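Parsa two-arm packing cell, reviewed after 16 weeks on our line

Posted 17th April
Filed under: Equipment, Packing room

Writing this between shifts so excuse the typing. A few people on the growers' list asked how we're getting on with the Parsa, and I keep typing the same answer in bits, so here's the whole thing once.

Background, quick. We're Willari, we pack mixed grocery boxes. Vegetables mostly, then whatever else the customer ticks, a drink, a block of cheese, soap. 16 of us in the packing room over two shifts. I do the rota and the equipment and, when someone is out, the taping. We leased one Parsa cell from Drundel on a trial, with the option to keep it. Not paid for this, no discount, they don't know I'm writing it.

What it is

Two arms on a shared base, a work surface, walls on the sides and back. You load things in, it picks, moves, holds one thing while it does something with the other. The pitch was "repacks, odd items, small orders." The stuff that slows a person down on the main belt. It is not a fast machine and Drundel didn't sell it as one, credit to them.

Setup

Two days. One fitter, one laptop, a lot of standing around. The fitter was good. Leveling took a whole morning since our floor slopes to the drain. Power was fine. Network was not, our router is in the office behind two fridges and we ended up running a cable along the wall. Budget for that if your building is old.

Manual is thin. The section on teaching a new item is four pages and two of them are about passwords. What helped was the support line, real person, picked up every time but once.

What it does well

Round and boxy things. Onions, jars, soap, small cartons. Set it going on a tray of those and walk off. Gentle too, I expected bruising and the tomatoes come out fine.

Steady. Doesn't speed up before lunch and doesn't sag at the end of the night. On a decent shift it finished 144 small orders with one person feeding it. On our best night ever the same table with a person on it did more than 200. So no, it doesn't win. But that was a very good packer on a very good night and she couldn't move her wrist the next day.

Holding something with one arm while the other one works. Sounds like nothing. It's most of what hands do in a packing room, when you watch for it.

What it does badly

Anything long and floppy. Leaf bunches, onions with the tops on. It'll take hold of one and bring up three. Then it stops and asks. You go over, pull them apart, press the button, walk back to what you were doing, and it asks agian.

Cardboard. Flat new card, yes. Card that's been folded or damp or sat on, slow, and it'll sometimes just hold it and think.

Leaning bottles. Upright is fine.

The alarm. Same two-note chirp for "I dropped something" and "please refill the tray." Both shifts asked me to get it changed. You can turn it down, you can't make them different. Drundel says an update in May. We'll see.

The people part

Longer section because it's what I'd have wanted to read before signing.

We said at the start no one loses hours over this and so far that's held. I put it in writing and pinned it up. Do that. A couple of people still didn't believe me for the first month and I don't blame them, last place I worked said the same out loud and then didn't.

What did change is what the work feels like. The person on the cell isn't packing. They're loading, watching, clearing. Some like it. Easier on the back, much easier on the wrists, you can sit. Some hate it. You can't get into a rhythm because the machine has the rhythm and you get the interruptions. One of our quickest packers lasted three shifts and asked to go back on the belt, and I put her back, and that was right.

Talking. On the belt you stand shoulder to shoulder and chat. The cell is off in the corner next to the cold store and whoever's there is alone with it. We moved it in week five so it faces the belt. Should've been there on day one. Rehema Mbwambo, evening lead, told me on the first night that it was in the wrong place and I said we'd look at it. Five weeks. Sorry Rehema.

She also made the rota rule we use now. Two hours on the cell, max, then swap. Everybody who wants to learn it gets to, nobody has to. Before that it had drifted to the same two people every evening and they were getting treated as the robot people, asked about it on breaks, phoned at home once. Phoned at home! I've stopped that.

Pay. We added a small amount per hour for anyone who's signed off to teach it new items. It's a skill, it takes patience, and if you don't pay for it the people who are good at it will quietly stop being good at it. There was some grumbling about whether it should go to everybody. Still talking about that one.

Who gets blamed. Not something I thought about before. A box goes out with a bruised pepper, is that the cell or the person feeding it? First few weeks people were getting defensive. Now anything off the cell gets a sticker and a complaint on a stickered box doesn't count against anyone by name. Calmed down very fast after that.

Numbers too. The cell logs everything, including how long the person took to clear a stop. I didn't know that till I opened the report. Per-person clear times, in a nice color chart. I asked Drundel to switch it off and they did, took them a week. Ask about it before yours gets installed. I'd have had a walkout and I'd have probably joined in.

Teaching it new items

You show it the item, you move the arms through the job a bunch of times, it gets the idea or it doesn't. Cartons took an afternoon. Soap took less. Vegetables in a basket, weeks, still not there.

Do it with the stuff you really ship. We wasted days teaching with neat samples, trimmed, washed, all facing the same way. Then a real delivery came in and it was lost. 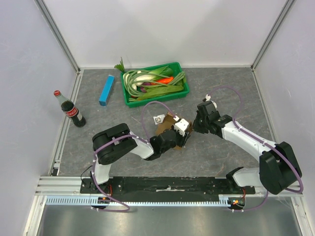 Mixed orders are where I'd test it hardest before you sign anything. Ask the rep for a loaded table, a bit of a mess, nothing lined up. Green onions are the killer, you can see how they loop over nearly everything in that green basket, with the carrot half under them and one little purple onion in the middle, so there's hardly a clean spot to grab. The crumpled cardboard by the grippers is the other one I'd insist on, and a bottle that isn't standing straight. If the rep only wants to show you jars, that tells you plenty.

Cleaning and upkeep

Wipe down every shift, proper clean once a week. The work surface is easy. Smooth, nothing soaks in. The rail and the toothed rack along the front are a pain, bits of onion skin get down there and you're in with a brush. Ask for the long brush, they'll send one free. They didn't mention it until I complained.

Cables stick up a fair way over the arms. Fine in use. When you're wiping, mind your sleeves. We had a cable clip pop off in week nine and the replacment came in two days, no charge.

Grit and soil are going to get everywhere whatever you do. If you're packing unwashed roots I'd think hard.

Versus the Buren

We had a Buren single-arm on loan last year so people ask. The Buren is quicker at one thing, over and over. If you ship one product all day get the Buren and don't look at the Parsa. It can't hold and work at the same time, so for mixed boxes a person ends up being its other hand, and that was the worst job in the room by a mile. Everybody hated it. Parsa's better there, no contest. Quieter as well, chirp aside.

Cost

Can't put our lease price up, it's in the contract. Month to month it's less than a full-time wage and more than a part-time one. Then add the hours of whoever's teaching it, which in the first two months was a lot, mostly me and Rehema. Drundel's savings calculator has no box for that. I asked.

Score

Jars, cartons, small boxy orders: 4 out of 5
Loose veg: 2
Support: 4
Manual: 1
What it did for wrists and backs: 4
What it did for the mood in the room: 2 at first, 3 now

Are we keeping it? Yes, for another term, on the small orders only. Loose veg goes back to people from next week. They're faster and they'd rather do it, I asked them all.

Questions in the comments, I'll get to them when I can. If it's about the network cable, same answer, go along the wall.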